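20 August 2022
Posted by the editor in Fiction

Print this story | E-mail this story

THE WATER AT HUSTGATE

My aunt swore by the water at Hustgate. She had drunk it every morning for nine years and put it down to the water that she was alive, though my uncle had never touched the stuff and was alive as well, in the next room, shouting at the cricket.

"It's the minerals," she said.

"Which minerals?"

"The ones in the water."

I had driven 72 miles to hear this. She wanted me to take her up to the spring, her knees being bad, and I did wonder why nine years of the water had left the knees as they were. I kept that to myself until we reached the ring road.

"They'd be worse without it," she said. You can't argue with that. I've tried it since with my own bad habits and it works for anything.

The spring used to be a pipe in a wall. Now it had a car park, and a hut with a sign saying Prullirau, a word she told me was the old name for the place. I had grown up five streets away and never heard it. A young man in a green fleece took her money and gave her a leaflet. A monk had been cured of something. The leaflet didn't say what, or when, or whether he stayed cured.
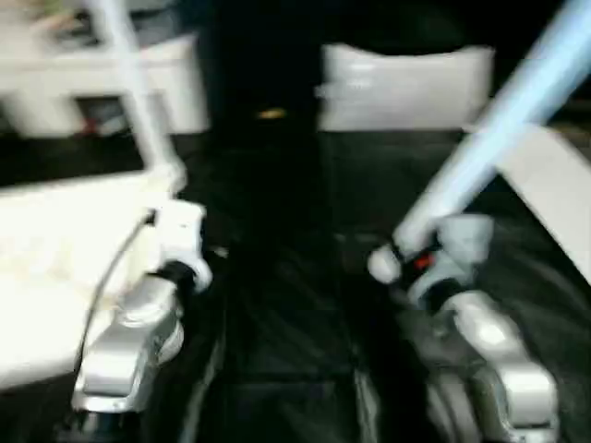 "You've got a face on," my aunt said.

"I'm reading."

"You're reading with a face on."

She filled her bottles one by one. There was a queue behind us, mostly people her age, all perfectly cheerful. A woman told me her sister's rash had cleared up in a week. I asked if the sister had used anything else. Only the cream from the doctor, she said.

I drank a cup, to be fair to it. It tasted of pipe.

On the way home my aunt fell asleep with a bottle in her lap, and I noticed how small her hands had got. At the lights by the school she woke and asked if I felt any different. I said not yet. She nodded as if that was a good start.

My uncle was at the door when we pulled up. He carried the bottles through to the kitchen two at a time and lined them up under the window, labels out, the way she liked them. Then he ran the tap and filled the kettle.

In November she rang to say they were putting the price up, and would I come anyway. I said it was a swindle. I said I could be there by ten.

Print this story | E-mail this story

Recent fiction
The Zulell Brothers Sell a Piano
1000 Nights in a Bedsit
Dehghan's Garage
A Dog for the Winter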